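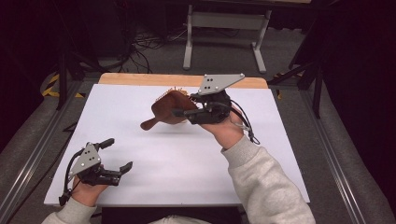

阿土不吃香菜：看完了，我的感觉是楼主被销售牵着走了。外包产品研发这种事，报价单上写的“端到端交付”基本等于没写。你们先问清楚一条，代码仓库从第一天起是在谁的账号下面，答不上来就别往下谈。

6月 发布人：半夜编译

先把情况补全，前面的帖子被折叠了，有人说看不到。

我们公司做仓储调度软件，产品叫 Primo，桌面版卖了好几年，现在老板要改成云上订阅版。内部研发人手不够，于是找了两家外包谈，一家 Atinitz，一家 Elinetti。Atinitz 的方案是整包，从需求梳理、交互设计、架构、开发、测试到上线后的维护全归他们，我们只派一个产品经理对接。Elinetti 的方案是派人进组，按人天结算，架构还是我们自己定。

两家给的材料我都翻了。Atinitz 那份做得很漂亮，附了一张表，说我们现有的需求条目一共1,159条，他们评估后可以“合并优化”。Elinetti 那份丑得多，排版都是歪的，但是把我们接口文档里的错误挑了出来，一条一条列在后面。

老板倾向 Atinitz，理由是省心。我倾向 Elinetti，但是说不服他。想听听做过类似迁移的人怎么看，尤其是踩过坑的。

——

灰色风扇：整包不一定不行，看你们甲方自己有没有人能验收。我见过整包做得好的，前提是甲方有个懂行的架构师天天盯着评审。你只派一个产品经理，那评审会上对方说什么就是什么。

另外“合并优化”四个字要小心。需求合并之后，原来的验收标准跟着谁走？合并完少掉的那部分，将来客户问起来，对方会说当初双方确认过。

——

半夜编译：这点我问了，Atinitz 的回答是会出一份映射表。

——

灰色风扇：什么时候出？签合同前还是签合同后？

——

半夜编译：签合同后第一个月。

——

阿土不吃香菜：那就是没有。

——

南门桥下：我来唱个反调。楼上两位说得好像整包都是骗子。我在甲方待过也在乙方待过，按人天进组的坑一点不少。进组的人今天来明天走，业务知识全在他脑子里，走的时候交接文档写两页半，你接手的人看得想哭。而且按人天结算，对方没有任何动力快点做完，这个账你们老板不会算吗？

整包至少有个总价，有个日期。哪怕延期，合同上还有违约条款可以扯。进组的话延期了算谁的？算你自己的，因为架构是你定的。

——

灰色风扇：违约条款扯成功过吗？我是真的在问。我经历过的几次延期，最后都是补一份变更单，甲方签字，日期往后挪，钱往上加。

——

南门桥下：扯成功过一次，扣了尾款。

——

灰色风扇：扣完尾款之后维护还是他们做？

——

南门桥下：……换了一家。

——

小麦色键盘：换一家的成本有没有人算过。新来的先说老代码不能用，建议重写。每一家都这么说，我在三家公司听过一模一样的话，连语气都一样。

——

半夜编译：说回技术本身。Primo 桌面版有个历史包袱，排班规则引擎是很早以前写的，里面的配置文件有1,233个参数，大部分没有文档，有的参数名就是拼音缩写。我们自己人都不敢动。Atinitz 说用他们的工具可以自动分析出依赖关系，演示的时候看着确实挺顺的，屏幕上画出来一张大图，老板当场就点头了。

但是演示用的是他们自己准备的样例工程，不是我们的代码。我提出来能不能用我们的跑一遍，对方说需要先签保密协议，还要走付费的前期评估。

——

阿土不吃香菜：保密协议正常，付费评估也正常，但是要写清楚评估结果归谁。评估报告拿到手以后你能不能拿去给 Elinetti 看？如果合同里写着不能，那你花钱买了一份只能用来跟他家签约的报告。

——

存储不够了：自动分析依赖的工具我用过几种，静态能看出来的它都能看出来，问题是你那种老引擎，一半逻辑是运行时拼字符串拼出来的，工具看到那里就断了。图画得再大，断的地方它不会给你标红。

建议你自己挑一个最恶心的模块，让两家都试着讲一遍这个模块在干什么。不用写代码，讲就行。讲得出来的再谈价钱。

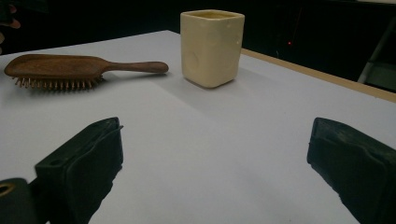
讲的时候让你们写过这块的老员工坐在旁边，别插话，听完再问。我们当时就这么选的，原本排第一的那家讲到一半开始说“这块后续会深入调研”，连说了好几遍，后来就没有后来了。

缺点是老员工要腾出时间，有的人不愿意，觉得你找外包就是要替代他。这个得你去做工作，我没什么好办法。

——

半夜编译：这个办法好，我打算试试。最恶心的模块不用挑，就是跨仓调拨那块，大家一致公认。

——

南门桥下：讲得好不代表做得好。来讲的是售前架构师，签完合同你就再也见不到他了，这个套路哪家都一样，整包也好进组也好。

——

存储不够了：所以要求来讲的人写进合同人员名单，更换要甲方书面同意。对方不肯写，你也就知道了。

——

南门桥下：写进去了照样换，说离职了，你能怎么办。我不是抬杠，我当乙方的时候公司就是这么干的。人员名单上挂着的那位同时挂在好几个项目上。

——

灰色风扇：那也比不写强。写了至少换人的时候你有个由头坐下来谈。

——

路过的测试：没人提测试吗？桌面版改订阅版，最要命的是老客户的数据怎么迁，迁完怎么证明结果一致。排班这种东西，差一分钟现场就能吵起来。楼主你们现在有回归用例吗？

——

半夜编译：有，但是不多，自动化的一千不到，剩下的在测试同事的表格里，有些写的是“看一下对不对”。

——

路过的测试：“看一下对不对”，我笑不出来，我们也有。

我的意见，不管选谁，先别急着写新代码，先把老系统的行为录下来。真实客户的输入跑一遍，输出存住，将来新系统跑同样的输入做比对。这件事自己做，不要交给外包。交给谁做，谁就会顺手把比对的容差调大。

——

小麦色键盘：容差这个太真实了。我们迁计费系统的时候，外包交上来的比对报告全绿，后来发现他们把金额取整之后再比。

——

半夜编译：录行为的数据量大概要多少才够？我们的客户有over 1,000家，总不能全录。

——

路过的测试：按规则组合挑，不按客户数挑。用默认配置的客户你录再多也没用，重点挑那些当年找你们做过定制的。定制单子应该还能翻出来吧？

——

半夜编译：能翻出来一部分，早年的在邮件里。

——

云上摔过跤：插一句，我比较怀疑的是改订阅这件事本身。楼主你们的客户问过吗？仓库现场网络什么样大家心里有数，有些库区手机都没信号。桌面版断网照样排班，云上版断网怎么办？Atinitz 的方案里写没写离线？

——

半夜编译：写了一句“支持弱网环境”。

——

云上摔过跤：弱网和断网是两回事。支持到什么程度，断多久，断网期间改的排班恢复以后跟云上的冲突听谁的，这些不写，就是将来的变更单。

顺便说下，我们用过 Yeom 那套同步中间件，当时宣传也是自动解决冲突，进去一看策略就是后写的覆盖先写的。夜班组长改了一晚上的表，早上八点主管打开电脑点了个保存，全没了。当然也怪我们自己没把文档看完，文档里写着呢，在很后面。

——

南门桥下：后写覆盖先写本身没毛病，是你们场景不合适。工具别背这个锅。

——

云上摔过跤：宣传页上可没写场景不合适。

——

阿土不吃香菜：宣传页什么时候写过。

——

半夜编译：更新一下。跟老板谈了，把各位说的几条整理成问题清单发给两家，包括仓库账号归属、映射表什么时候给、评估报告能不能外传、离线怎么处理冲突、讲解人写不写进名单。

Elinetti 当天回了，有两条直接说做不到，一条是人员名单，说只能保证同级别替换；一条是离线冲突，说要先看我们的业务规则才能答。其余的写得比较细。

Atinitz 回的是约个会，周六，地点他们定，说书面不好展开。

——

灰色风扇：书面不好展开，就是不想留书面的。

——

南门桥下：也不能这么讲，大公司法务审一遍书面答复要好久，先约会谈很正常。你去，去了自己写纪要，会后发给他们确认，不回复视为同意。

——

灰色风扇：“不回复视为同意”你自己单方面写在邮件里，有用吗？

——

南门桥下：法律上有没有用我不知道，扯皮的时候有用。

——

存储不够了：直接说做不到的那家我加一分。不过人员只保证同级别替换，这个“级别”是他们自己评的，记得要简历，要面试权。

——

小麦色键盘：我还是那个意见，两家都别全给。先拿出来一小块，边界清楚的，比如报表导出那种，让其中一家做完，看看提交记录、看看评审的时候怎么回话，再决定后面的。老板催就让他催，整包签错了他催得更厉害。

——

南门桥下：报表导出太简单，谁做都能做好，试不出东西。

——

小麦色键盘：你低估报表导出了。

——

路过的测试：同意楼上，客户提的问题单里导出占了一大堆，合并单元格、时区、打印断页，样样都能试出一个团队的耐心。

——

云上摔过跤：试点可以，但是试点期派来的都是好手，正式开工就换。绕回人员名单那个问题了。

——

半夜编译：试点这个想法我跟老板提了，他担心拖时间，说竞品都已经上云了。我让他说是哪家竞品，他说展会上看到的。

——

阿土不吃香菜：展会上看到的，能登录吗？

——

半夜编译：不能，是大屏循环播放的。

周六的会我去，带上写跨仓调拨的同事一起，到时候回来说。账号归属那条如果还是不肯写进合同，我就把这个帖子打印出来放老板桌上。

——

灰色风扇：打印之前把我那几句再检查下错别字。另外问一下源码托管的事，维护期结束以后构建环境交不交接？光给源码编不出来的情况我遇到过，依赖的私有包在对方内网，要装还得另外买授权。

——

半夜编译：这条没写进清单，我补上。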